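Speaker notes – "Buying your first test bench arm"
Deisy Huanca, Tillari spring talks, second session after lunch

Start before people have finished sitting down. Ask who has a quote for an arm in their inbox right now. Then ask who has a quote for the table it will stand on. Far fewer hands, every time!

Who I am, quickly. I plan equipment for a small workshop called Vetoswood. We test circuit boards, short runs, lots of changeovers. I love this stuff and I will talk too fast, so Segundo is going to wave from the back when I do.

Opening story (keep it under two minutes). In March I took a plan to Heriberto Ríos, who signs our purchases. It had one line: "robot". He handed it back and asked me what the robot was going to hold. I had no answer. Best question I've had in this job. Everything after this slide comes from going away and answering it.

First point: plan from the board outwards. Board, then the fixture it sits in, then the tray, then the fingers, and only then the arm. Reach and payload fall out of that list almost by themselves. Eliécer Correa drew our cell this way on the back of a delivery note and we still have it pinned up.

Second point: see it in simulation before you spend. You can move a pedestal on a screen in an afternoon. Moving one that has been bolted down is a week of everybody's bad temper.

Go through the next four slides slowly. Let people look.

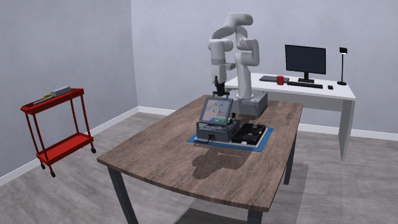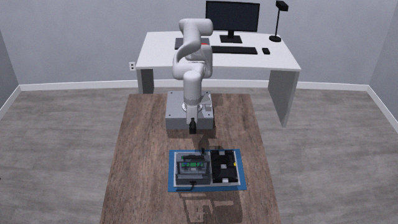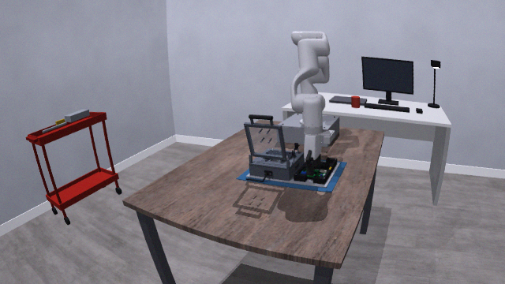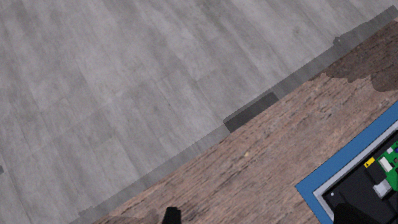

Slides 6 to 9: simulated bench cell, wooden table, blue mat for the work. Slide 9 is the close view, with the gripper fingers coming in at the bottom.

Talk over slide 8. Look at the lid on the fixture, standing open. An open lid takes up space the arm would like to use, and you want to find that out while it's free. Ask the room how they'd get the fingers past it. Somebody always has a better idea than mine – write it down this time.

Back to slide 6 for the tray. It's right beside the fixture on the mat, so the trip between them is short. I get very excited about short trips. If you want to put the tray on a separate stand, budget for the stand, and for the fixings to stop it creeping.

Slide 9 again if there's time. This is the view I'd ask any supplier for. Big room views are lovely for your boss, but you choose fingers from up close. Ask what happens with a connector or a label next to where you mean to grip.

Third point: the budget sheet. Put ours up. Read out the lines people forget:
Fixture, and a second one for when the first is away being changed
Trays, one set per board type
Spare fingers
Cables, and somewhere to run them
Guarding and the safety review
Training days, including cover for the people being trained

Our own figures: we set aside 2,000 for fixture changes in the first year, and 599 for trays. The tray money went first. I'd put more there next time and I'd do it cheerfully, good trays make the whole cell easier to live with.

Fourth point: time. Allow 10 weeks between order and first useful board, and 5 of those should be yours, with no supplier visits booked. Ashraful Jayawardena used ours to teach the whole shift how to stop, clear and restart the cell. Worth every day of it.

If someone asks which make to buy: don't answer from the stage. Say come and find me, bring your board with you. Same for leasing, I only know our own deal and it was an odd one.

If someone asks about second-hand: yes, do look! Ask for the service record and the controller version, and check the pendant is included. Ours nearly wasn't.

Finish by sending them off with the blank budget sheet. Copies on the table by the door, Segundo has the spares. The Muñoz session needs the room straight after, so take questions out in the corridor.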